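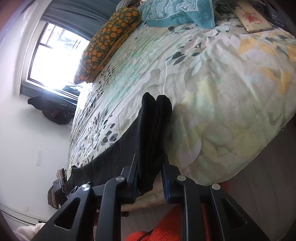

Figure 4. Closing on a folded garment at the near end of the bed.

4. Recording a folding task with the hand grippers

This section explains how to record demonstrations for the Catau policy trainer. It is supposed that you have finished the pairing in section 3 and that both grippers appear in the Do recorder on your computer.

4.1 Before you start

1. Choose one garment and one surface for the whole session. A bed is good for a first task, because the cloth can hang over the side and still be reached.
2. Check the light. Bright daylight from a window is accepted, but do not point the gripper straight into the glass for a long time. The exposure needs a moment to come back.
3. Hold each gripper still for 5 seconds until the recorder shows Ready for both sides.
4. Open and close the fingers fully one time. The width value must return to zero when closed.

Note: Patterned sheets help the tracking. On a plain white sheet the position can drift, and the recorder will mark the episode in yellow.

4.2 Recording an episode

1. Press Start in the recorder and wait for the short tone.
2. Move toward the garment with the fingers open. Keep a calm speed, like you would hand a cup to another person.
3. Close on the cloth with the tips. Take enough layers that the fold does not slip, but do not push the tips into the mattress.
4. Lift, fold and put down. Open the fingers completely before you move away.
5. Press Stop only when both grippers are clear of the cloth.

One episode should be nearly 15 seconds long. Longer episodes are kept, but Catau will divide them at the pauses, and the cut is not always in a good place.

Caution: Keep your own fingers away from the linkages at the side arms. They close together with the jaws and can pinch the skin. 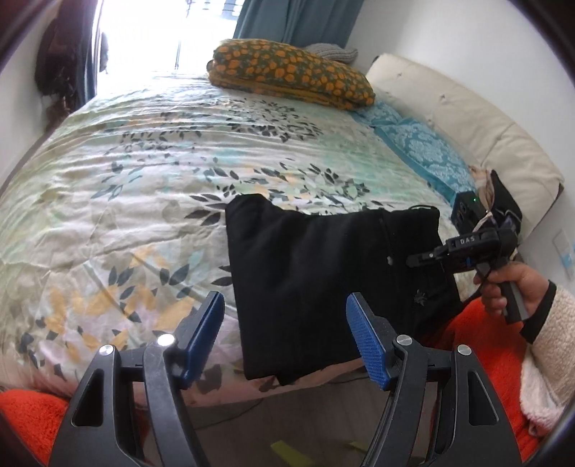 Wesdale Documentation

4.3 Working with two grippers

Decide which gripper holds and which one folds, and keep this role in all episodes of the session. If you change roles, begin a new session – the trainer can not separate them later.

When one gripper waits, keep it in your hand beside the work with the tips pointing to the cloth. Do not lay it down during the recording.

Garments with a drawstring, such as a hooded sweatshirt, need more care. Put the string on top of the cloth before each episode, where it can not go between the finger pads.

4.4 How many episodes

For one garment on one surface, 192 good episodes is the value set in the Borkholm folding profile. Change the start position of the garment a little after every 7 episodes. Delete an episode if the cloth was moved by your sleeve or if a gripper lost tracking. A missed grasp which you corrected can stay.

To upload the session, continue with section 5.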